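My aunt's wallpaper, and what I learned about old paste

When I moved to Flenton in September, I took over the upstairs flat of my aunt, Irena Kołodziej. She lived there for 32 years and she papered every room herself. In the small bedroom there were four layers. I wanted to paint the walls white and be finished in a weekend. I was not finished in a weekend.

The first layer came off easily. The second was from the years when my aunt worked at the fabric shop in Urkesstead, and she had glued it with something very strong. I used warm water, then vinegar, then a steamer I borrowed from my neighbor Catinca Dobre. The steamer helped the most, but you must be patient and hold it in one place.

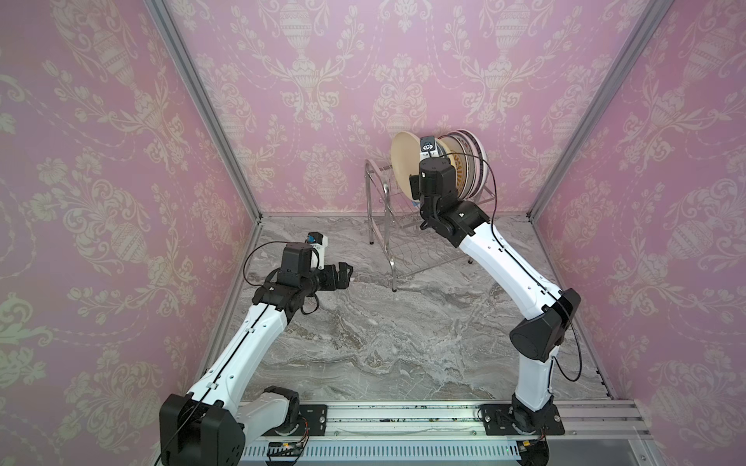
The third layer is the one I remember from being a child. When I was sick I stayed in that room and followed the pattern with my finger, from one flower to the next, until I fell asleep. It was a damask, cream on pink, with urns and bouquets and curling leaves, very much like the paper on these walls. My mother said it was too much for a small room. My aunt said a small room needs more, because there is less of it.

I asked in the paint store in Clarton if I could save one piece. The man there told me to cut around it with a sharp knife and to steam from the edge, slowly. I ruined two pieces. The third came off almost whole, as long as my arm, and I dried it between towels under my dictionaries. 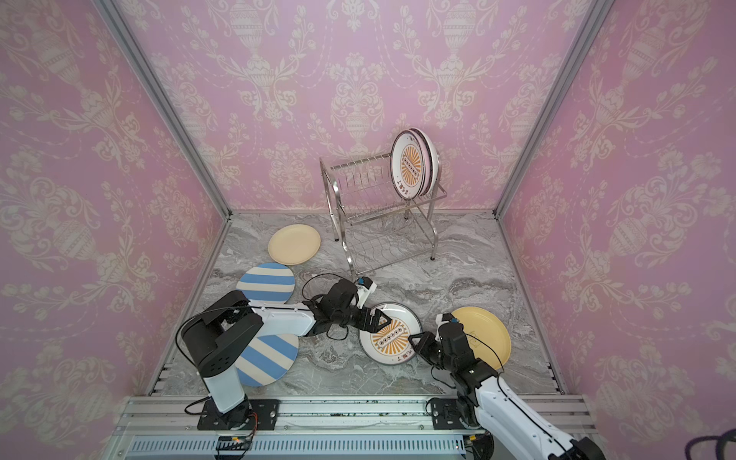 Matching the repeat was the part my aunt was proud of. She did not have a long table, so she cut the strips on the kitchen floor after supper, when the dishes were put away, and we had to walk around them. With a big pattern you lose a lot of paper, and a cheap roll can become an expensive one. With urns and garlands repeating on the back wall and on both sides, as here, a bad join in the corner would bother me every morning. In her bedroom I found only one bad join, and it was behind the wardrobe. I think she knew very well where to put it.

I also found her pencil notes on the plaster. There were measurements, a shopping list, and the price of the paper for the whole flat, which was 2,280. She did not write in what money. Next to the window she wrote "5 rolls, not enough" and underlined it twice.

Now I have changed my mind about the white paint. Three walls will be plain, a warm gray, and the wall behind the bed will have paper again.
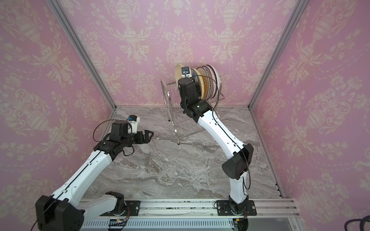

I ordered samples and pinned them up -- a stripe, a small leaf, and one pink damask that I told myself was only for comparison. Catinca likes the leaf. My aunt, who is living with my cousin now, looked at the photos on my phone for a long time and asked how wide the rolls are. I will go to measure the wall again tonight.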